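Second week on Korel, December

Up at 7 for the coach out to Prokau, where we are shooting the harbour scenes. It was still dark when we got there and the make-up van had no heating, so I had my beard glued on wearing gloves and a hat.

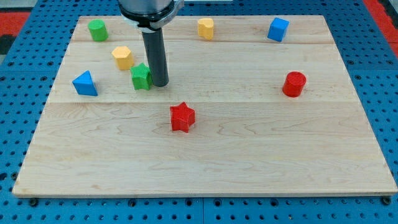 We did the quarrel on the quay first. It took 9 takes, mostly down to the wind, and my best one was lost to a lorry reversing. The director changed two of my lines over lunch – both shorter now, and easier to say. I liked the old ending better but kept quiet.

Slate 444 was the last of the day, me walking away up the steps. I have no words in it, and I found it harder than the quarrel.

Andrade have the film until spring for the edit. There is talk of a first showing at Iltivport, in the big hall with 1000 seats. I will believe it when I see a ticket.

Back at the hotel by six. Soup, bath, learned tomorrow's pages. Need to ring home about the boiler.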